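Seating You Can Sink Into: Final Report for the Valgate Furniture Project

December 30, 2024

I picked curved seating for my project back in June, mostly because I was tired of straight sofas. Our class had to choose one kind of furniture, find out how people use it, and then come up with a design of our own. My design ended up being called the Cusi, after a bunch of much worse names that I won't list here.

First I had to learn how a curve holds a person. I made three little seats out of cardboard and masking tape and pushed a jointed wooden figure into each one. The first was basically a banana. The second had a deep hollow and the figure slid right down into it with its knees up by its ears – funny, but you couldn't read a book like that. The third had a shallow hollow with one end a lot higher than the other, and I liked it right away!

Then came the long part, which was the size. My first full drawing was 1557 mm from end to end. I taped that out on my bedroom floor and it ate the whole walking path to the closet. I got it down to 1408 mm, redrew the curve, and found I had lost the spot where your heels go. The final drawing is 1411 mm. Three millimeters sounds silly (my teacher thought so too), but the curve came out smoother and I stopped there.

Fabric was harder than I expected. I borrowed a sample book from Songate and kept going back to the busy prints. Plain cloth shows off the shape, but a pattern does something nice when it runs over a bend, and I wanted that old living room feeling too.

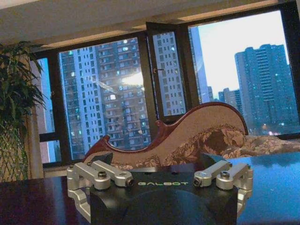

A dark red edge with beige and brown fabric is the combination I'd go with. The shiny rim draws the line of the wave for you, so your eye follows it down into the dip and up over the high end, and the print can be as busy as it wants in between. I tried a black rim in my colored drawings and it looked too much like office furniture.

What I'd change: I spent way too long on the curve and not enough on the underside. My drawing for the Prilton display board still has a blank area where the legs should be. I'm leaning toward a low solid base, painted to match the rim, and I'll add it before the board goes up.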